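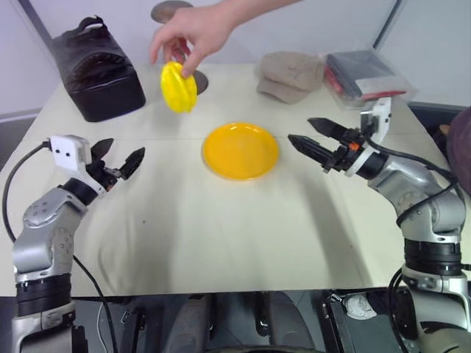

Izzati says the label printer still prints half the address and then stops, same as Friday, and can someone please look before the afternoon orders go out.

Ticket 249, Lornamton packing room. Status: open
Assigned: Nizar Sleiman

9:50 Restarted printer and PC. Test page fine. First real label cut off after the street line.

10:05 Swapped the USB cable. No change.

10:20 Paper size in the driver was set to 2 inch, rolls are 4. Changed it, printed OK twice, then went back to 2 by itself. Something is overwritting it.

10:40 Asked Roswitha. She says the Kazmi shipping app got updated over the weekend and keeps its own label settings, under Stations, not under Printers. Would not have found that.

10:55 Changed it in Stations. Ran 19 labels from the morning queue, all full adress, barcodes scan.

11:10 Jaridis station has the same update. Not checked yet, Sivaprasad is on that PC till lunch.

To do: reprint the bad ones from Friday, list is in the shared folder. Leave open until Jaridis is done. Izzati pls reply here if it happens again, don't call the desk line, I'm not at it.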